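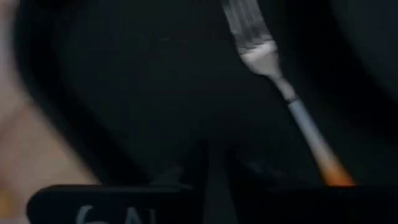
Table Service and Small Wares, Week 4
Handout: Flatware, dark plates and what the catalog tells you

Read before the Tuesday session. Bring one fork from home, any fork, and don't polish it first.

1. Where we left off

Last week we went through plate shapes and got as far as the coupe, the plate with no flat rim and a shallow curve from the center out. Several of you repeated the usual line that a coupe "frames the food." Maybe. It also gives a fork nowhere obvious to rest, and the line in the catalog doesn't mention that. A wide flat rim gives the handle something to lie across. On a curved plate the handle tends to slide toward the middle, and you find out when the sauce does.

2. The case for dark, matte dishes

The argument you will hear from suppliers is contrast. Silver-colored metal stands out on near-black, pale food stands out on near-black, so the table looks expensive. I accept the first part. A plain steel fork does look better against a dark dish than against a white one, where it turns gray and slightly dirty.

What I don't accept is the claim, printed in the Isstead sheet in your packet, that a matte glaze is "as forgiving as gloss." Ask what it forgives. Steel is hard enough to leave gray marks on plenty of glazes, and on a matte surface those marks can be stubborn. A gloss glaze can mark too, but it usually cleans up with less work. The Isstead sheet gives no test, no number of washes and no kind of fork. Until it does, treat the sentence as decoration.

Ralta at least states a figure: 600 wash cycles with no visible change. Look at what was washed. It was the plate alone, in a rack. Nobody cut anything on it.

3. Reading a fork

Parts to know for the quiz on terms: tines, slots, root (where the slots end), neck, handle. Some makers call the narrow part of the handle the shank. Use either word, but don't switch halfway through an answer.

Things worth checking, in the order I would check them:

Slots. Run a thumbnail down the inside. Cheap forks are polished on the faces and left rough between the tines, and that is where egg dries.

Neck. Press down gently with the tines on a folded towel. If it gives, it will give more in a dish room.

Handle. Long slim handles look good and are often sold as "balanced." Balance is easy to test. Lay the fork across one finger and see where it settles. I have yet to see a catalog print the answer.

Finish. Mirror finish picks up whatever color is nearby, including the lamp. If you are judging the metal itself, turn the fork, or move to another light, before you write down that it is yellow or blue. Every year someone does.

4. The Holst and Braser sets

We have 2 sets for comparison. Holst is the heavier one, and students prefer it nearly every time in the first minute. Then they eat a whole meal with it and the vote gets closer. Weight reads as quality in the hand, and sellers know it. I would want a better reason to pay the difference.

Braser is lighter and thinner at the neck. The printed description says "restaurant grade," a phrase with no fixed meaning that I have been able to find. If you can find one, bring it in with the source.

5. For Tuesday

Work in groups of 4. Each group takes one dark coupe, one white rimmed plate and a fork from each set. Rest each fork on each plate in the position a guest would leave it mid-meal, then carry the plate across the room at a normal pace. Write down what moved. Then draw the tines across the underside of the dark plate with light pressure and try to clean off any mark with a damp cloth, then with baking soda paste.

Record what happened, including "nothing." A page of results that all agree with the supplier is fine if that is what you got, but I will ask you to repeat one of them in front of me.

Reading for the week after: the packet section on knives, up to the page on serrated edges. Skip the sponsored insert.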